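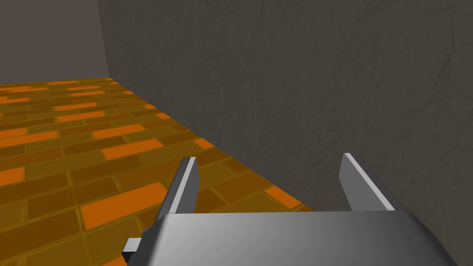 4. Ensayo de la pinza en el simulador

Antes de atornillar nada a la mesa del taller, conviene dedicar una tarde tranquila al simulador Naltow. Sé que apetece mucho más ver moverse el brazo de verdad —a mí me pasó lo mismo con el primero que monté—, pero los errores que se cometen en pantalla se arreglan con una tecla y los otros suelen acabar en la impresora 3D.

1. Abra el proyecto Quiroga y cargue la sala de suelo de ladrillo, que viene sin objetos.

2. Elija la vista desde la muñeca. El cuerpo de la pinza debe quedar en la parte baja de la pantalla, con los dos dedos hacia delante.

3. Escriba 70 en la casilla «Apertura» y pulse Aplicar. Los dedos tienen que quedar separados y paralelos, con el suelo a la vista entre ambos.
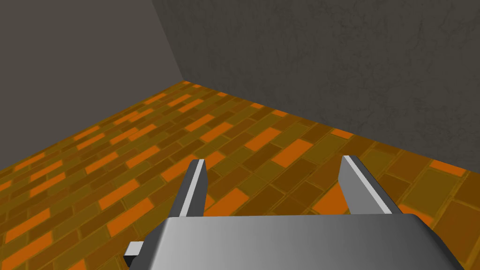
4. Gire la muñeca muy despacio, primero a un lado y luego al otro, sin pasar nunca de 358 en el contador. Si el giro va a tirones, suba el valor de «Pasos» a 1000 y vuelva a intentarlo con calma.

5. Guarde la postura con el nombre «reposo». La necesitará en el apartado 6, cuando conectemos la placa Tosska.

Nota: las baldosas naranjas son muy cómodas como referencia. Rebecca Colombo, que repasó conmigo estas páginas, escoge siempre una y procura llevarla al centro del hueco entre los dedos antes de seguir.

Precaución: no acerque la pinza a la pared con el control de choques desactivado. El programa la dejará atravesarla sin protestar, y esa misma orden, enviada después al brazo real, puede doblar un dedo o quemar un servo.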